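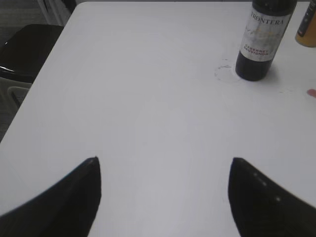
Moving the grasp planner off the main loop

October 10, 2026

Most of this week went on a timing fault in Skoromitz, the planner I run on top of the Trandier driver. Approach moves would stall for 90 ms just before the fingers reached pre-grasp, then catch up with a jerk. The controller was fine. It was being starved.

The planner scored its candidates in the same thread that fed setpoints to the arm. With one bottle on a bare white table it had few candidates and kept up. Dark glass is the awkward case: the depth map has holes in it, the fitting step retries, and the candidate list grew to 2312 in the worst log. I had capped it at 3000 back in June, so the cap never did anything.

Changes so far:

Scoring now runs in its own process and hands over the best 5 grasps through a ring buffer. The setpoint thread never waits on it. If nothing new has arrived, it holds the last plan.

The fitting step stops at the second retry and falls back to a plain upright cylinder. That is crude for anything with a neck, but the fingers close on the body anyway.

Finger pixels are masked out before segmentation. Highlights on the black finger were coming through as tiny clusters.

Still open: the mask is a fixed polygon per gripper width, and it should come from the joint state. I'll do that next.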